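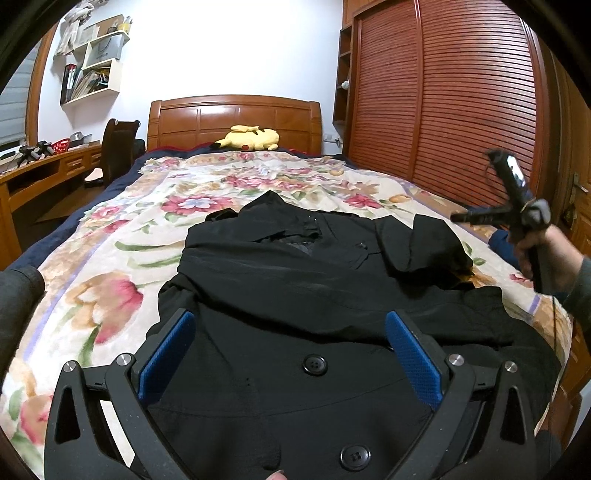
Folding a lined coat is a different problem from folding a shirt, and Finn Gerlach has spent nine winters working on it. Gerlach runs the garment storage service at Mernstead, where 996 coats went into off-season storage last year, most of them packed by their owners at home before collection. His written instructions begin on a bed. "A table is the right height but the wrong size," he says. "A full-length coat needs to be laid out in one go, and in most homes the only flat surface that long is the mattress." A quilt underneath is acceptable, and a printed one has a practical use: against cream fabric with large pink and red flowers, the edge of a black coat is easy to find, and so is a sleeve that has been folded back over the body. On a navy blanket the same edge disappears under ordinary bedroom lighting.

The collar comes first. Gerlach regards the lapel area as the main source of permanent creasing, particularly where the lining is quilted. The outer fabric and the lining do not move together, and if the collar is left bunched, the padding sets the fold into the shell. He asks owners to open the lapels fully, flatten the lining from the centre outwards, and then lay the lapels back along their original roll line.

"People press down on it with their palms," he says. "Pressing does very little. Lift the shell away from the lining, let it drop, and repeat until the two layers agree."

Buttons are the subject on which he has changed his mind. The earlier instructions, written when he was still at Baran, told owners to fasten every button before folding. The current version says to fasten the top and bottom buttons only. Full fastening put a small, constant load on each buttonhole, and on heavier wool blends the front edge came out of storage with a visible scallop. He also recommends a sheet of acid-free tissue behind the button line, as a large button will leave a round impression in the layer beneath it.

Sleeves are folded back across the body, one at a time, with the cuff ending short of the opposite side seam. The fold should sit at the shoulder seam and no lower. A cuff tab or strap is laid flat and left unfastened. "If the tab is doubled under, you have made four layers of cloth in one spot," Gerlach says. "That is where the box will press."

The body is then folded once, across the waist, over a roll of tissue or a clean towel. He does not accept a second fold for coats above knee weight – his term for anything heavy enough to hang straight to the knee without swinging. Those go in the long Tirnton box, which takes the garment with a single fold. The shorter Pornmont box is kept for jackets. Of last year's intake, 143 coats were refolded on arrival, the majority for a second fold made to fit the wrong box.

Vacuum bags are excluded altogether for lined coats. Gerlach's objection is to the compression of the padding between the stitch lines, which recovers unevenly. For owners who are short of shelf space he suggests storing the coat on a broad-shouldered hanger in a cotton cover and giving up the box.

On timing he is less strict. Mernstead accepts coats from September, when Australian owners begin putting winter clothes away, and he prefers that they be aired overnight before they are folded. Pockets are to be emptied and the flaps brushed out. The next revision of the instructions will add a page on detachable hoods, which are currently packed separately with the coat's label number pinned to the neckband.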